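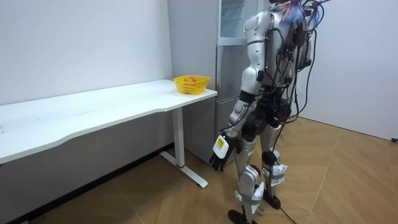

Small rooms with space for a desk along one wall are covered by the new letting terms.

Lidville Council has approved a single set of letting terms for small workrooms in the buildings it owns, replacing the separate agreements that have been used at each site.

The new terms will apply from January to 105 rooms in the town centre and the Nartey district. They set one rate per square metre, a shorter notice period and a standard list of what is included in the rent. Tenants with an agreement already in place may keep it until it ends or move to the new terms at any point before then.

Under the present arrangements, rents for rooms of similar size can differ widely from one building to the next. Some agreements include heating and broadband, while others charge for both. A review carried out for the council last year found that tenants often did not know which services they were paying for, and that repairs were delayed while staff checked the wording of individual leases.

Akosua Zakaria, head of property at the council, said the change would make the lettings easier to understand.

"A person renting a room to run a small business should be able to read the agreement in one sitting and know what it will cost," she said. "At present we have tenants on the same corridor with different notice periods and different bills."

Rooms will be let for a minimum of three months, compared with a year at most sites now. The notice period will be 29 days for both parties. Heating, lighting, water and the cleaning of shared areas will be included. Broadband will be offered at a fixed monthly charge, and tenants may arrange their own supply if they prefer.

The deposit will be set at one month's rent, up to a limit of £1,349.

The council received responses from tenants and local firms during the consultation. Most supported the shorter minimum term. Several asked for longer opening hours, and the main doors at the Nartey buildings will now open at 6.30am instead of 8am.

Jaxon Beaulieu, who chairs the Lidville Traders' Forum, welcomed the fixed deposit but said the new rate would leave some tenants paying more.

"Those in the older buildings have had low rents for a long time, and a few will see a rise when their agreements end," he said. "We have asked for that to be brought in over two years."

Councillors agreed to consider the request at their next meeting. A report on the likely cost will be prepared beforehand.

Tenants will receive a letter setting out their options. Copies of the new terms are available from the property office at the town hall, which is open from 9am to 4pm.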